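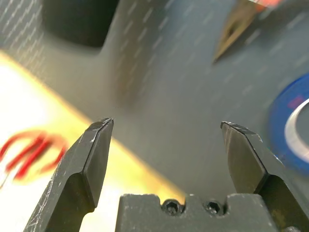
How long does it take to set up a robot arm demonstration for an open day?

Allow one afternoon for the set-up and an hour on the morning itself. Most of that goes on the positions the arm has to learn. The talk takes far less.

These notes come from the Skatosmont open day in November, where we ran the Plirnex arm for visitors from 10 in the morning until 4. They are for anyone running the same demo at Drimilcombe or at a school visit.

What you need

The arm and its gripper
A laptop with the Amini control program
A pegboard and a few hand tools
A roll of tape for the floor line
A second person to mind the stop button

Setting up

1. Bolt the arm down before you plug anything in. Check the base bolts again after the first test run.

2. Hang the tools well apart. The fingers need clear space on both sides of a handle when they are fully open. If two handles are close together, move one.

3. Tape a line on the floor 1151 mm from the base. Visitors stay behind it. Small children will lean over, so put the second person at that end.

4. Teach the positions. Drive the arm slowly to a point in front of each tool, save it, then drive in to the grip point and save that too. We saved 12 positions for 6 tools. Name them as you go or you will be guessing later.

5. Set the speed to 300 in Amini. The default is higher and people step back when the arm starts.

6. Run the whole sequence with the gripper open and not closing. Watch the fingertips all the way through. 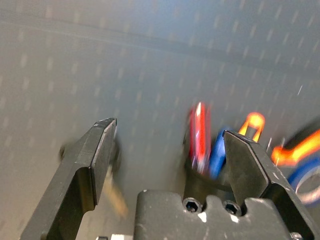 Open gripper at the pegboard, with coloured tool handles behind the fingers.

Running the demo

Say what the arm is going to do, then press start. Keep quiet while it moves, as people like to watch the approach.

Let a visitor choose the tool. Farhad Rashti ran the keyboard for us and typed in each choice by its saved name. Don't hand over the laptop during a run.

If a grip misses, press stop, open the fingers and send the arm home. Then carry on with the next tool. Don't reteach a position in front of a group.

The most common question was whether the arm can see the tools. On this set-up it goes to saved positions, so a tool hung on the wrong peg will be missed. Moving one on purpose makes a good second demonstration.

Packing up

Send the arm home, close the program, then switch off at the wall. Save the position file under the name of the venue.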